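3.2 Die Kühlschrankaufgabe

Als wir im November die Aufgaben für das Projektseminar festgelegt haben, stand der Kühlschrank eigentlich ganz hinten auf der Liste. Ich wollte mit den Studierenden erst Becher greifen, dann Schubladen, dann irgendwann Türen. Rami Moussa und Poppy Dunmore haben mich in der zweiten Sitzung überredet, die Reihenfolge umzudrehen (Poppys Argument war, dass man an einer Tür mit Dichtung viel schneller merkt, was die Kraftregelung taugt), und im Nachhinein bin ich ziemlich froh, dass ich nachgegeben habe!

Die Küche im Labor Stalance ist eine ganz normale Teeküche, hell, ein bisschen eng, mit einem Edelstahlkühlschrank. Wir haben bewusst nichts angeklebt, also keinen Griff, keine Marker, keine Magnete. Die Hand muss mit dem zurechtkommen, was die Tür hergibt, und das ist im Wesentlichen die Fuge zwischen Tür und Korpus. Wer das zum ersten Mal am Leitstand versucht, unterschätzt das völlig. Man schaut durch die Kopfkamera, sieht die Kante, denkt »da muss ich hin« und drückt dann mit Schwung daneben.

Unser Ablauf hat sich über die Wochen eingeschliffen. Jede Gruppe fährt die Hand von links an, richtet die Finger ungefähr parallel zur Fuge aus und legt zunächst nur die Kuppen an. Erst wenn der Kontakt stabil ist, wird seitlich nachgedrückt. Der Daumen bleibt dabei gespreizt und darf das Blech in dieser Phase noch nicht berühren, das war eine Regel von Fares Khoury, die wir nach zwei chaotischen Nachmittagen für alle übernommen haben (siehe Abbildung 4).

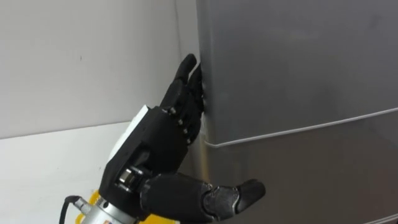 Abbildung 4: Kontaktphase an der Kühlschranktür. Zwei Finger liegen an der linken Türkante an, der Daumen steht ohne Kontakt vor dem Blech. Blick der Kopfkamera.

Schwierig wird es beim Übergang in die Zugphase. Die Studierenden haben hier zwei Strategien ausprobiert, die wir im Folgenden »Haken« und »Schieben« nennen. Beim Haken wird ein Finger so weit wie möglich in die Fuge gedrückt und dann gekrümmt, beim Schieben arbeiten beide Finger flach gegen die Kante und nutzen die Reibung. Ich hätte jede Wette auf den Haken abgeschlossen. Die Gruppe um Walid Chamoun wollte trotzdem unbedingt das Schieben, hat dafür einen eigenen Regler geschrieben (intern hieß er Zupan, fragt mich bitte nicht warum) und damit den Rest des Kurses ganz schön unter Druck gesetzt.

Insgesamt haben wir 219 Versuche aufgezeichnet, 80 davon mit dem Zupan-Regler. Die übrigen verteilen sich auf den Haken und auf die Standardregelung, mit der alle Gruppen angefangen haben. Als Erfolg zählt ein Versuch nur dann, wenn die Tür sichtbar offen steht und die Hand sich danach ohne Eingriff wieder lösen lässt. Diese zweite Bedingung hat uns einige Diskussionen gekostet, weil ein eingeklemmter Finger bei offener Tür für manche eben doch »geschafft« war. Huguette Chevalier, die das Protokoll betreut hat, blieb da zum Glück hart.

Für die Auswertung haben wir die Videos der Kopfkamera von Hand in Phasen zerlegt: Annäherung, Kontakt, Zug, Lösen. Dabei sind 3773 annotierte Einzelbilder zusammengekommen, jedes von zwei Personen unabhängig voneinander gelabelt. Am meisten gestritten wurde über den Beginn der Kontaktphase. Auf mattem, weich spiegelndem Metall ist nämlich oft kaum zu erkennen, ob eine Fingerkuppe schon anliegt oder noch einen Millimeter davor schwebt, und mehrere Gruppen haben deshalb zusätzlich die Motorströme herangezogen. Das würde ich beim nächsten Durchgang gleich von Anfang an so vorgeben, es spart Zeit und Nerven.

Noch ein Wort zur Perspektive. Aus Sicht der Kopfkamera kann die Hand selbst einen guten Teil der Kante verdecken, je nachdem, wie steil man sie anstellt. Poppy hat vorgeschlagen, vor dem Kontakt kurz zu stoppen und den Kopf ein Stück nach rechts zu drehen. Das kostet pro Versuch ein paar Sekunden, wurde aber von allen Gruppen freiwillig übernommen. Wie sich die beiden Strategien mit und ohne diesen Zwischenstopp schlagen, steht in Abschnitt 3.3.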